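Rules for handheld gripper sessions, what do you enforce?

tikley_ops
We're rewriting our collection guide for bedroom and laundry tasks. The current draft is 40 pages and I suspect the only person who has finished it is me. What's in yours that people really follow?

mothwing
Ours fits on a card. Wipe the pads, check the jaw closes, start recording, do the task, stop recording. Everything else is literature.

gantry_goat
Hard disagree. Pickering ran on a card like that and we tossed 165 episodes in January over one missing line: what to do after a dropped grasp. Half the crew restarted, half carried on, and one guy apparently prayed.

mothwing
So add the line. Now it's a card with six lines.

seamripper
My vote is for a rule on where you grab. For socks we say take it near the cuff, lift, let the toe end hang however it likes. No smoothing it out first with your free hand. People can't help themselves, they tidy up like their mother-in-law is coming.

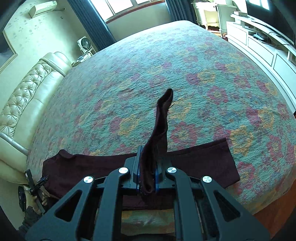
Second rule, don't pick up stray threads or straighten the bedspread between takes. Creases are fine. Patterned covers are fine. A policy trained on hotel beds is going to have a rough Tuesday in a real house.

gantry_goat
Fine on creases, but I'd still reset the clothes to a written start layout.

seamripper
And get 2055 copies of the same layout? No thanks.

tikley_ops
Okay, cutting it down to up to ten pages.

mothwing
That's still nine pages of literature.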